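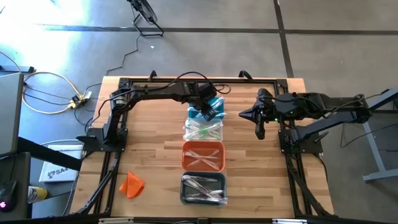
Containers in one line down the middle of the butcher-block top, utensils still in them.

Sorting plastic utensils into small containers - one kind each, or just mix them?

Posted by Shiuli Cassim, 3 March 2018

Hello everyone, and thank you in advance for reading what is going to be a longer message than it needs to be. I help run the monthly supper at the Haltville hall, and over the past year we have built up a really silly amount of plastic cutlery and serving pieces. Some of it was bought, a lot of it came from people clearing out their cupboards, and there is clear, white and a pale green color that somebody must have loved once. At the last inventory we had 2,954 pieces, and yes, I did sit down with a cup of tea and do it myself.

We keep the overflow in a big bin and fill small containers from it for the serving table. My trouble is that the small ones never stay neat. The pieces cross over each other and lock together, people pull out one fork and get four, and then half of them have been touched and have to be washed or thrown away. I've tried standing them upright in the blue container and laying them flat in the clear one, and I can't say I've settled on either. My sister-in-law thinks I should give up and put everything in one basket with a napkin over it.

So what do you all do? Is it worth having a separate container for each kind? And does anybody have a sensible way of storing the rest so I'm not digging around up to my elbow every month?

Joaquim Bragança

Hi Shiuli, I did the catering side of school events for 10 years, so I have felt this one in my bones! Yes, one kind per container, please. Forks with forks. The tangling you describe is mostly forks catching on other forks and on spoons, and it gets much worse when they're lying every which way in something wide and shallow.

Stand them up, handles on top, in whichever of your containers is the deepest. If the pieces flop over, the container is too wide for how many you've put in, so either add more or go narrower. People then take hold of a handle and lift out one piece, and they don't touch the end that goes in somebody's mouth. The shallow ones I'd keep for knives, which lie flat quite happily as long as they all point the same way, and for the big serving spoons.

Set them in a single line down the middle of the table and leave space on both sides, so folks can come along from either direction. We used to put ours at the front with the plates and it made the most terrible traffic jam. At the end of the line is much better - nobody wants to carry a fork while they are trying to scoop potatoes.

And colors make wonderful labels. If blue is always forks and orange is always spoons, your regulars will have learned it by the second supper and you can skip the little signs, which fall in the gravy anyway.
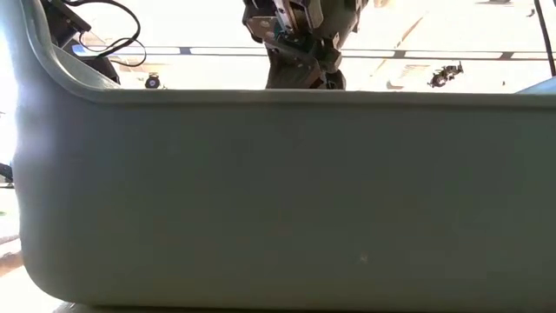 Big gray-green bin with the rounded corners, no label on the side.

About the overflow. A big bin like this is fine for storage, but please don't tip everything in loose. Bundle the pieces by kind with a rubber band, or use zip bags, and put a strip of masking tape on the outside saying what's inside and when you last went through it. Smooth plastic takes tape nicely and it peels off again without much fuss. Put the serving pieces at the bottom and the everyday forks on top, where your hand lands first. I would also thin out the collection, if your donors won't be hurt. We had 333 at each big dinner and never needed over 2,000 pieces in the cupboard, and that was with careless teenagers.

Adelino Mota

just use a basket, its a supper

Zulkifli Ngui

I agree with Joaquim on nearly all of it, except that I'd put the handles up only if the bottom of the container is properly dry. We stood ours up straight after washing and there was always a little puddle underneath. Now we spread them on a tea towel overnight and fill the containers in the morning. A folded paper towel in the bottom helps too, and it stops that awful rattling when you carry them across the room.

Shiuli, if you do end up giving some away, the Larstead lunch club was asking for spoons in September. I don't know if they still are, but it would be worth a phone call.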